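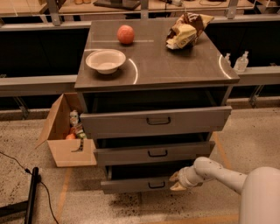
乐队Soline解散的消息传出来时，第四张专辑已经录完了大半。吉他手Ikhsan Hidayat后来在排练室里和我谈了一个下午，说得最多的却是怎么给旧录音归档。做音乐的人手里总有一堆没写完的东西，歌词纸、拨片、不知道哪年的磁带，通常都塞进灰色的金属柜里，三层抽屉全拉开，一层层错开着，顶上再随手搁几样小物件，比如一个橘粉色的圆球。Hidayat说，他们最后那张专辑里有两首歌，就是从抽屉里的旧带子上捡回来的。

Soline成立时只有两个人，Hidayat和主唱Hidayah Lau。两人在同一所学校念书，Lau读会计，Hidayat读土木。最初的演出在一家叫Kusuma的小酒馆，台子很矮，观众和乐手几乎脸对脸。酒馆老板按场次付钱，75块一场，管一顿饭。鼓手Yusri Sinaga当时在Kusuma后厨帮工，有一回原来的鼓手没来，他擦了手就上台，打完以后再没回过厨房。贝斯手Tirta Sopacua最后加入，他是四个人里唯一受过正规训练的，学过大提琴，看谱比另外三个人加起来都快。

第一张专辑卖得不好。厂牌Walier压了一批唱片，大半退了回来，堆在Sinaga父母家的车库。真正让乐队有了名气的是第二张里的《渡口》，那首歌被一部电视剧拿去做片尾曲，剧本身没什么人记得，歌倒是在电台播了很久。Lau不太喜欢别人提这首歌。她说写的时候很赶，副歌的最后一句一直想改，等有空改的时候，全国的卡拉OK都已经有了。

“唱现场的时候我会换一个字，”她说，“台下照唱原来的，声音比我大，我也没有办法。”

解散的原因，外面有过几种说法。有人说是钱，有人说是Lau要单飞，还有一阵子流传Hidayat和Sopacua在后台动了手。我把这些一条条问过去，得到的回答都很平淡。钱确实有过分歧，起因是《渡口》的版税怎么分，后来请律师重新拟了合同，四个人都签了字。单飞的事Lau承认谈过，对方是一家比Walier大得多的公司，她去开了两次会，没有下文。至于打架，Sopacua想了一会儿，说可能是有人看见他们抬音箱。

按Sinaga的讲法，事情更简单：大家不想再坐车了。第三张专辑发行以后，乐队在半年里跑了45场，多数是小城市，常常半夜拆台，天亮前上路。Sinaga的女儿在那段时间学会走路，他是在电话里听说的。Sopacua的腰从那时起一直不好，现在站着弹完一整场还要吃药。Hidayat开始失眠，夜里在旅馆走廊里写歌，第四张专辑的大部分曲子都是那样写出来的。

那张专辑叫《Fostilgate》。名字没有什么典故，是Lau小时候一本地图册上印错的地名，她记了很多年。录音从十一月开始，每个人到棚里的时间都不一样，有几首歌四个人从头到尾没有同时在场。制作人Gitau Mollel说，他收到过三个版本的鼓，速度各不相同，最后用的是最慢的一版，别的乐器全部重录。

听成品不太听得出这种分散。开场曲只有人声和一把木吉他，到第二段贝斯才进来，位置很低，几乎贴着底鼓走。中间几首速度慢，编曲也收着，不少老歌迷可能会觉得闷。我自己偏爱倒数第二首《晚班》，Lau在里面用了很少用的低音区，有一句明显唱得偏低，Mollel问过她要不要修，她说留着。旧带子上来的那两首放在专辑中段，底噪没有处理干净，能听见门响和有人咳嗽。Hidayat认为咳嗽的是Sinaga，Sinaga不认。

专辑定于2014年1月22日发行，没有巡演，也没有告别演唱会。Walier原本提议在大剧场办一场，乐队商量以后回绝了，改成在Kusuma唱一晚，不卖票，先到先进。酒馆这几年换过老板，台子加高了一些，厨房还在原来的位置。

往后的打算，四个人各不相同。Lau在给别人写词，已经交了几首。Sopacua回去教大提琴，学生多半是小孩。Sinaga和妻子开了一家卖面的小店，店里不放音乐。Hidayat还没有决定，他手上剩下的带子不少，打算先听完再说。我走的时候他正在找一卷标签掉了的，找了两个抽屉都没有，让我自己把门带上。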